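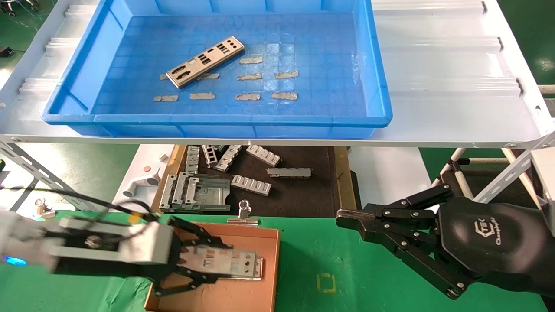
An I/O shield and its beige pads in a blue tray, with brackets waiting on the level below.

I have strong feelings about trays. I came to them late, after years of taking computers apart on a dining table and putting the bits in cereal bowls, and I'd like to make the case for them before everybody in my hobby moves on to those fancy sorting systems with the printed labels and the app.

My old method was one big box. Everything out of a dead machine went in there – screws, slot covers, rails, the little stamped plate that goes around the ports on the back – and I told myself I'd sort it later. Last winter I finally tipped the box out and went through it. There were 497 pieces in it, and I could name the machine for maybe a dozen of them. The I/O shields were the worst! Those plates only fit the board they were cut for, so one that's lost its board is basically a bent piece of metal with holes in it.

So now I use trays, shallow ones, and I want them open. A lid is where good intentions go to die (mine, anyway). If I can see a small flat tan pad lying on a blue floor, I'll remember to deal with it. If it's in a drawer marked MISC, I'll buy more pads. I know this because I own three packs.

The other thing I'd argue for is a tray per kind of part. Thin, light stuff goes up top where I can get my fingernails under it, and the card cages and slotted brackets go in something lower with a proper edge around it. Heavy metal slides, and it scratches whatever it slides into. I learned that on a Gondal case I'd just cleaned up, and I'm still sore about it.

People on the Flusov forum tell me I need the Sereo wall system, 212 bins, color coded, very handsome in the pictures. I priced it. I could buy trays for the rest of my life for that money, and I'd still have to decide which bin a bracket goes in. Deciding is the part I'm bad at!

Will my trays get messy? Sure, they're messy right now. But I can see the mess, and on a good evening I can put a whole machine back together from it. I've got an old Zestau tower to finish in October, and every piece of it is lying out where I can find it.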